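Wrapping Paper, Boxes and Tape: What I've Learned From Too Many Birthdays

Our family has a great many birthdays in September, and for years I spent the whole month hunting for scissors. I'd find the paper, then lose the tape, then find the tape and discover that the end had vanished into the roll again. If this sounds like your house, pull up a chair, because I have slowly worked out a few habits that keep me (mostly) cheerful, and I'm happy to pass them along.

Start with the paper

Keep your rolls standing up. I used to lay mine flat under the bed, where they got squashed and dusty and the cat slept on them. Now they live upright in a tall wastebasket in the hall closet, with a loop cut from an old pair of tights around each one so they don't unroll. An empty toilet paper tube, slit down one side, does the same job and slips on like a bracelet.

Tissue paper that has been used once is perfectly good a second time. Lay it on the ironing board, cover it with a thin dish towel, and press with the iron on its lowest setting, no steam. It never comes up quite like new, but crumpled up in a gift bag it doesn't need to. I do a stack on a Monday evening while something is on television, and I find it very soothing!

Leftover pieces too small for a present are still worth keeping if they're bigger than your hand. They make gift tags, drawer liners, and envelopes for seeds. Anything smaller goes in the recycling, unless it has glitter on it or a foil finish. Scrunch it in your fist to check: if it springs back open, it's usually the kind that can't be recycled.

Tape and scissors

Fold the end of the tape under every single time you finish. I know, I know. But if you forget, run a warm (not hot) hair dryer over the roll for a few seconds and the end will lift much more easily.

Buy one pair of scissors for paper and tie a ribbon to the handle, and then be absolutely firm with everybody about it. Mine have a red ribbon and have not touched chicken, carpet or Christmas lights in 5 years, and they still glide through paper the way they did at the store. If yours have gone a bit dull, cutting through a folded sheet of kitchen foil several times will smooth them up enough to get by.

Measuring without a tape measure

For an ordinary box, roll it across the paper, one side after another, until you're back where you began, then add a couple of fingers' width for the overlap. At the ends you want enough paper to come a little more than halfway up the side. Too much is worse than too little here, as all that extra makes fat, lumpy corners, and a small gap can always be hidden with a bit of ribbon. If you've cut it just slightly short, turn the box on the diagonal and try again before you reach for a new piece. It has saved me more than once.

Folded boxes

I have come around to folded boxes in a big way. They store flat, they suit the awkward presents (socks, soap, a jar of jam) and you can skip the paper altogether.

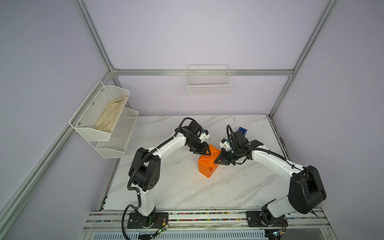 When a new one is stiff, bend every crease back and forth once before you put anything together. Do the long creases first, then the short ones, and run the back of a spoon along any that fight you. Skip that and the sides bow out, and the lid will never sit right no matter how much you coax it. Tuck the little side flaps in before the big one. If the bottom feels weak, cut a piece of cereal box to size and drop it in, and it'll hold a jar without any trouble.

Open them up again after the party, too. I ask for mine back quite shamelessly, and my family has learned to hand them over. Flattened, they slide into a big envelope next to the wrapping paper, with the smaller ones tucked inside the larger.

A word about ribbon

Wind loose ribbon around a piece of card with a notch cut in each end, so the tail has somewhere to go. Cloth ribbon can be washed by hand in cool water with a drop of dish soap, then ironed while still a bit damp. If the ends fray, cut them at a slant and dab on a little clear nail polish. Let it dry on a sheet of waxed paper, and keep it well away from your good tablecloth, which is a lesson I would rather have learned some other way.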